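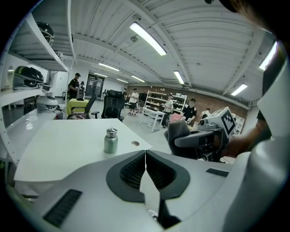
4. Adding a font family to the shared library

Read section 3 first if you haven't installed the Lenell font manager yet. Everything below assumes it's running and you can log in.

Before you start

You need:
The font files (OTF or TTF). WOFF2 works for web-only families, see 4.3.
The license file. PDF or plain text, either is fine.
Editor rights on the library. Ask Carleen Bolger if the Add button is grayed out.

Caution: don't drag files straight into the library folder on the server. Lenell won't index them and you'll get two copies later when someone does it properly.

4.1 Import the files

1. Quit your design apps. All of them, including the ones sitting in the tray.
2. Open Lenell, go to Library, then Add family.
3. Pick the folder with the font files. Subfolders are read too.
4. Wait for the style list. Bratik has a lot of styles and takes a while, let it run.
5. Check the family name at the top. It should be one name, spelled the way the foundry spells it. If you see "Mellberg" and "Mellberg Lt" as two families, stop and go to 4.4.
6. Attach the license file. Lenell will let you skip this. Don't skip it.
7. Click Import.

Note: variable fonts show up as a single line with the axes listed next to it. If you have the variable file and the static files, import only one set. Both together and the style menu fills up with doubles, and old documents may grab the wrong one.

4.2 Check the characters

Do this every time, even for an update. Gert Venter got a menu card back from the printer with empty boxes in it and that was a point release.

1. Select the family and open Coverage.
2. Compare the glyph count with the foundry's sheet. Mellberg Regular should read 1,415. Mellberg Text, the big one with Greek and the small caps, should read 3,736.
3. Choose the languages you publish in. Missing characters are listed in red.
4. Type a real line of your own text in the test box. Accents on capitals, the fi and fl pairs, quotes, currency signs.
5. Switch through regular, italic and bold. Italics are where gaps tend to be.

If the count is lower than the sheet, you probably have the trial version. Trial files carry the same name as the full ones — check the file size, or download again from your foundry account.

Ung is a display face, capitals only. Lenell will report 61 missing characters for it. Expected, click Accept and move on.

4.3 Web families

1. Tick Web only in the import window.
2. Choose your subsets. Latin and Latin Extended are on by default, the rest is off.
3. Set the fallback font. Leave it blank and the browser picks.
4. Click Build. Copy the style sheet line it gives you into your site's header.
5. Load a page and clear the cache before you judge anything.

Note: keep the weights down. Regular and 700 will do for most sites. Every extra weight is another file for the reader to download.

Caution: a desktop license doesn't cover web use. Different license, different file. If your not sure which one you have, Zodwa Adams keeps the list.

4.4 Family is split in two or more

Common with older fonts. The names inside the files don't match.

1. Cancel the import.
2. Open Tools, then Names.
3. Load all files of the family. The odd ones are marked.
4. Type the right family name in the top box and click Apply to all. Don't touch the PostScript name, documents use it to find the font.
5. Save as copies. Keep the originals in a seperate folder.
6. Go back to 4.1, step 2.

Some licenses don't allow changes to the file, names included. Read it first. In that case use Group instead (right-click, Group families), it only changes what the menu shows.

4.5 Release to the team

1. Set the status from Draft to Live.
2. Pick the groups that get it. Leave Everyone unticked for seat-limited fonts.
3. Other users have to restart their design apps. Lenell sends a notice but it's easy to miss.

To roll back, set the status to Draft again. Open documents keep the font until they're closed.

Still stuck: Toon Stevens for servers and logins, Xolani Msimang for anything about the fonts themselves. Send the import log along, it's under Help, Save log.

Next: 5. Removing and archiving families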